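How Gems Are Weighed and Measured

A gemstone is a mineral that has been cut and polished so it can be used in jewelry. Before a gem is sold, people need to know how big it is. There are two ways to say this: weight and size.

What is a carat?

Weight is given in carats. One carat is one fifth of a gram, so five carats make one gram. A very small stone can be measured in points. There are 100 points in a carat. A stone of 70 points weighs 0.70 carat. A stone of 90 points weighs 0.90 carat.

Carat is not the same as karat. Karat, with a K, tells you how pure gold is.

What is a millimeter size?

Jewelers also measure how wide a stone is. A round stone marked 8 mm is eight millimeters across. The jeweler needs this number to make a setting — the metal part that holds the stone.

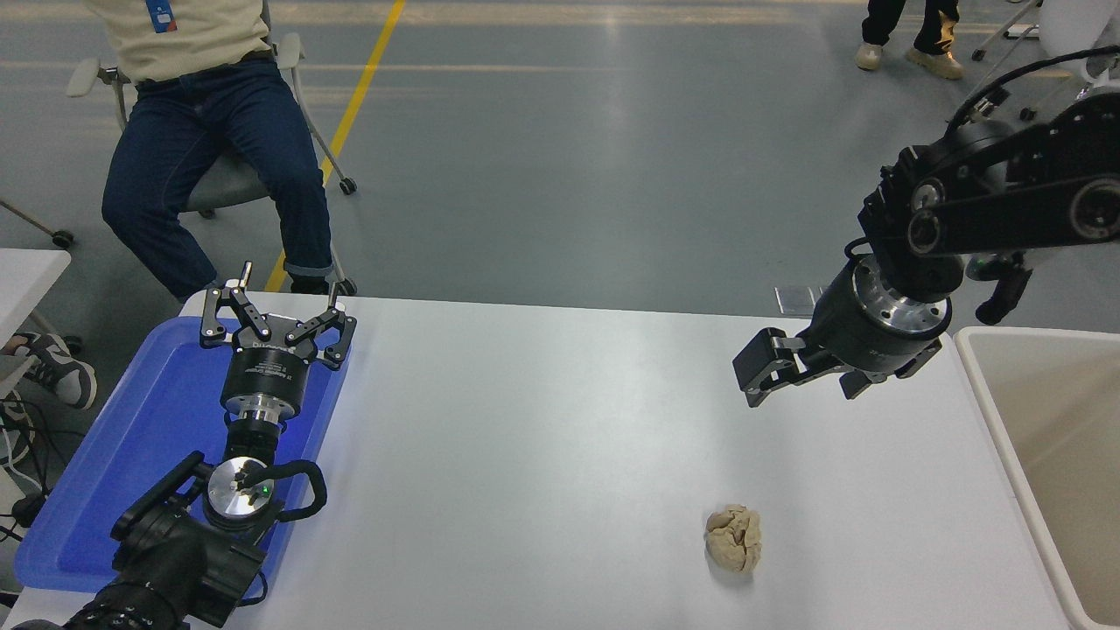
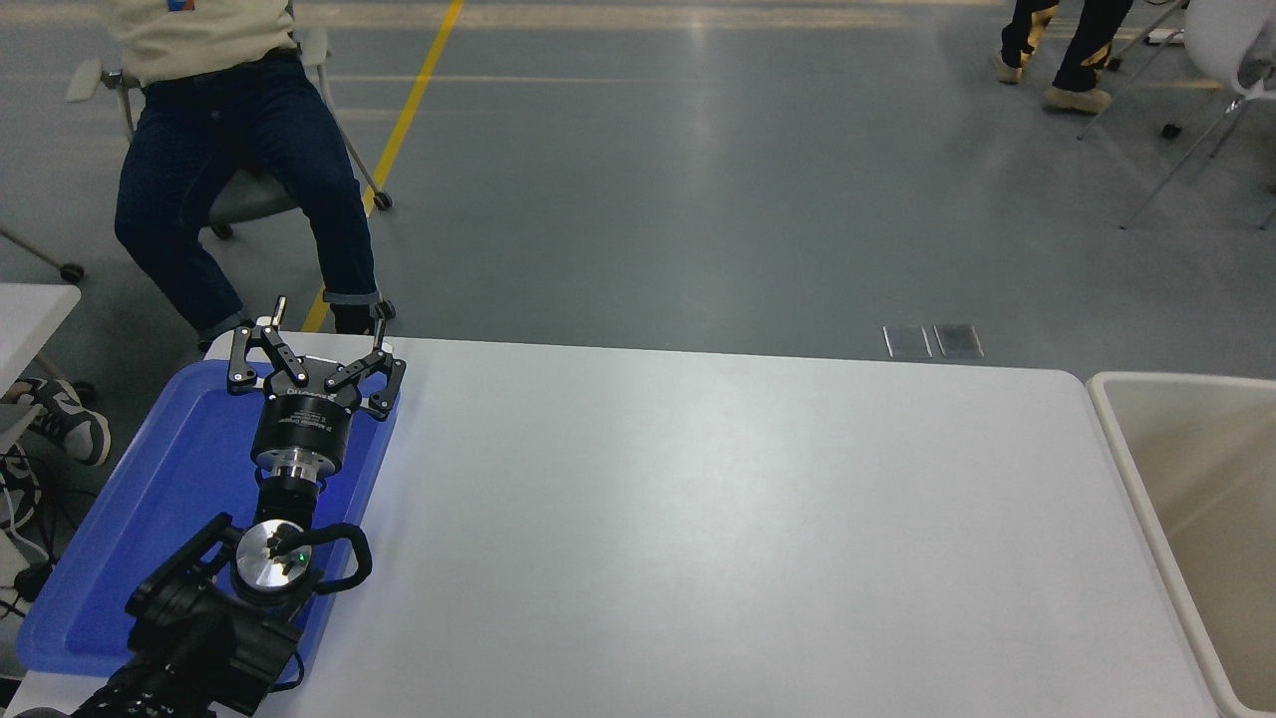
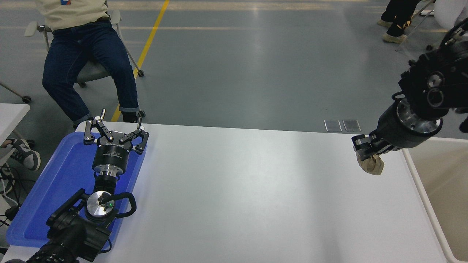
One reader wrote to ask why two round stones, both 8 mm wide, could have different weights on their labels. The reader had a sapphire and a quartz and thought one of the labels must be wrong.

Both labels can be right. The answer is density, which means how much matter is packed into a space. Sapphire is denser than quartz. If the two stones have the same shape and the same size, the sapphire weighs more. The depth of the cut matters too. A deep stone weighs more than a shallow one of the same width.

How is the weighing done?

The scale must be level and clean. Moving air can change the reading, so many gem scales have a cover. The stone is picked up with tweezers and set in the middle of the pan. At the Lodell workshop each stone is weighed twice, and both numbers are written down.

Try it

A bag of small beads weighs 700 carats. How many grams is that? Divide by five. The bag weighs 140 grams.

Words to know

Carat: a unit of weight for gems.
Density: how much matter is in a given space.
Point: one hundredth of a carat.
Setting: the metal that holds a stone in place.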